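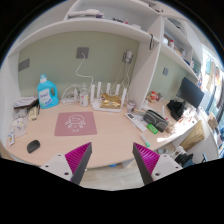 Mal au cou, mal au portefeuille : une kinésithérapeute passe au crible les programmes miracles

« Dix minutes par jour, un oreiller, et vos cervicales sont comme neuves. » La formule est celle de Dromis, un programme vidéo vendu 105 euros qui promet d'en finir avec les douleurs de nuque. Je l'ai acheté, je l'ai suivi jusqu'au dernier module, et ma nuque est à peu près dans l'état où je l'avais laissée. Avant d'en tirer des conclusions trop générales, j'ai voulu en parler avec une kinésithérapeute qui exerce en cabinet et voit défiler ce genre de méthodes dans le téléphone de ses patients. Elle a accepté de regarder les modules avec moi, à condition que son nom n'apparaisse pas. « Je n'ai pas envie de recevoir des courriers d'avocats pour avoir dit qu'un étirement est un étirement. »

Elle commence par le contenu, qu'elle trouve banal. Rétraction du menton, rotations lentes, inclinaisons de la tête avec la main en appui : elle donne les mêmes exercices à ses patients, souvent dès la première séance. « Il n'y a rien de dangereux là-dedans pour quelqu'un en bonne santé. Il n'y a rien de nouveau non plus. Le troisième module, c'est le premier avec une autre musique. »

Et le mot « définitif », qui revient dans toutes les vidéos ? Elle lève les yeux au ciel. Une douleur cervicale ordinaire va et vient, explique-t-elle, et beaucoup d'épisodes s'apaisent en quelques semaines, exercices ou pas. « Si vous commencez un programme le jour où vous avez le plus mal, vous avez de bonnes chances d'aller mieux quinze jours plus tard. Le vendeur dira que c'est grâce à lui. Moi aussi, d'ailleurs, si je n'y fais pas attention. »

La page de vente affiche 1 067 témoignages. J'en ai lu beaucoup plus que je ne l'aurais souhaité, et je n'y ai pas trouvé un seul mécontent. Mon interlocutrice ne s'en étonne pas. « Qui écrit à un site pour dire que ça n'a rien changé ? Les gens arrêtent au bout de quatre jours et ils oublient. Ce que je voudrais voir, c'est combien ont payé, combien sont allés au bout, et comment ils se portent six mois après. » J'ai posé ces questions au service client de Dromis. On m'a répondu avec un code de réduction pour un autre programme, Wimora, consacré aux épaules.

Le concurrent Kouris joue la carte scientifique : un livret de 256 pages, des schémas de vertèbres, une bibliographie en petits caractères. Elle le feuillette longuement avant de le reposer. « La bibliographie est correcte. Seulement, les études citées portent sur l'exercice en général. Aucune ne porte sur cette méthode. C'est comme citer des travaux sur la marche pour vendre une paire de chaussures. »

Je lui soumets enfin le coussin Bromari, que l'on glisse sous la nuque quinze minutes le soir et qui serait censé « rendre sa courbure naturelle » à la colonne. Là, le ton se durcit. Elle ne croit pas qu'un coussin redessine quoi que ce soit en un quart d'heure, et rappelle que la forme des cervicales sur une radio prédit mal qui souffre et qui ne souffre pas. « Si ça vous détend, très bien. Une serviette roulée peut vous détendre aussi. »

Que conseille-t-elle, alors ? Bouger, changer de position souvent, reprendre une activité que l'on aime assez pour ne pas l'abandonner. Elle se méfie autant des réglages obsessionnels du poste de travail que des vidéos à 105 euros. « On me demande sans arrêt la bonne hauteur d'écran. Je réponds : celle qui vous gêne le moins, et levez-vous de temps en temps. Ça déçoit toujours. »

Sur un point, elle ne plaisante plus. Une douleur qui descend dans le bras avec une perte de force, des fourmillements qui s'installent, de la fièvre, un mal de tête brutal et inhabituel, une douleur après une chute ou un accident : il faut voir un médecin sans attendre. Aucun des programmes que nous avons regardés ne le dit avant la page de paiement. Dromis le mentionne dans ses conditions générales, au paragraphe des responsabilités.

J'ai demandé mon remboursement un dimanche soir. La garantie « satisfait ou remboursé » exige d'avoir suivi tous les modules et de renvoyer un questionnaire, dont la première question est : « De combien votre douleur a-t-elle diminué ? » La case zéro n'existe pas. J'ai écrit dans la marge, et j'attends la réponse.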